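Early Literacy Methods, Unit 4: Building Words with Alphabet Blocks
Course notes. Instructor: Florencia Farías. Teaching assistant: Sơn Vương.

Before you come to class

Read the Cikville lesson plans in your packet and bring the blank planning sheet. We meet at the tables in the back on Friday. Sit with your practicum partner if you can.

What this unit covers

The last unit dealt with hearing sounds in words. A child who can say "cup" slowly and tell you the first sound is ready to connect that sound with a letter. Blocks are one way to do it. They are slower than letter cards and they take up more room, but a child can pick one up, turn it over, put it down next to another one and change the order without erasing anything.

The terms you need are below. They will be on the short written check at the start of Unit 5.

Pool: the loose letters a child chooses from.
Row: the letters placed side by side to make a word.
Target word: the word the teacher has in mind.
Swap: replacing one letter in the row to make a new word.
Distractor: any letter in the pool that isn't needed for the target word.

The size of the pool

Most of the planning mistakes I see have to do with the pool. A beginner working on a three-letter word should start with five or six blocks on the table, three of them needed and the rest distractors. Once the child can find the letters without help, add more. A big pool turns the task into a search task, and you need to know which of the two you are teaching. A child who takes a long time to build "hat" from a big pool may know the word perfectly well and still be looking for the H.

Keep the pool at the far side of the table and the row on the near side, with a clear strip between them if there is room. The child looks up to search and down to build. When the pool and the row run together, children lose track of which letters they have already chosen. 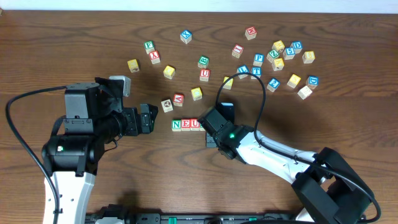
Letter blocks have more than one printed face, and this matters for your planning. A block may have a letter on one side, a number on another and a picture on a third. When blocks are tipped out of the box, plenty of them land with something other than a letter facing up. Decide ahead of time whether the children are allowed to turn blocks over to look. In most lessons they should be. If you are timing anything, turn every block letter side up first.

Orientation is the other problem. A letter lying on its side is still the same letter, but a five-year-old may not see it that way. N and Z are the usual pair: turn one a quarter of the way and it looks like the other. M and W give the same trouble when turned upside down. An X looks nearly the same in any position. For the first few sessions, set the letters upright as seen from the child's chair, and remember that your own chair may be across from it. Later on, rotated letters make a good exercise by themselves.

Color

Many sets print their letters in several colors, and the colors often mean nothing. Children will look for a meaning anyway. Lụa Lý wrote in her practicum journal that one boy sorted every red block into a pile and then tried to read the pile. Her response was a good one. She let him finish, asked him to say each letter, and then asked if he could find a word in there. He found two letters of his sister's name and went looking for the rest.

If you want color to carry information, such as one color for vowels, you need a set made that way. Don't announce a rule that the blocks don't follow.

Running the activity

1. Spread the pool. Leave space between blocks so that fingers can get in.
2. Say the target word, use it in a sentence, and say it again.
3. Ask for the first sound. Wait.
4. The child finds a letter and places it at the left end of the row.
5. Continue to the end of the word.
6. The child runs a finger under the row and reads it back.
7. Swap one letter and read again.

Step 6 gets skipped more than any other. Children who are pleased with a finished row want to go straight to the next word. Have them read it back even when it is plainly correct.

Step 3 is the hard one for adults. Thodoris Tzanetos has been keeping notes on wait time for his project, and he found that he was giving the answer himself long before most children had started reaching. Count silently if it helps.

When the row is wrong

Leave it there. Ask the child to read what is on the table, exactly as it stands. Often the child hears the mistake and reaches for the block. If not, point to the spot and say the sound you expected. Don't move the block yourself.

Some rows will be strings of letters that don't spell anything. With younger children this is fine and should be treated as writing. Ask what it says and write down the answer.

Spreading and collecting

Don't heap the blocks. A loose band across the back of the table is easier to search than a pile, and every block can be reached. At the end of the session, count the blocks back into the box against the number on the lid. The 33 on the lid of the Fandalbridge box is correct.
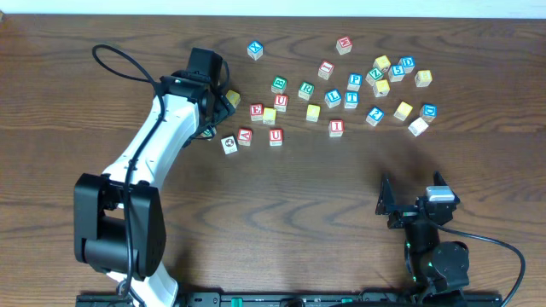 Figure 2. Letter blocks in a loose band across the upper part of the table. Some show plain yellow faces from this side.

Assignment

Work in pairs. Nhàn Huỳnh and Sơn will be at the front table to help with the planning sheet.

Write a plan for one fifteen-minute session with one child. Give the target words in the order you would use them, and for each one list the letters in the pool. Mark the distractors. Include at least 2 swaps, and write out the words they make. Check that your set has enough copies of every letter. "Book" takes a second O, and so does "moon" — a lot of plans fall apart at that point.

Add one paragraph on what you would do if the child only wanted to build towers. I am asking seriously. Several of you will meet that child in July.

Plans are due at the start of Unit 5. Hand them in on paper, with both names at the top.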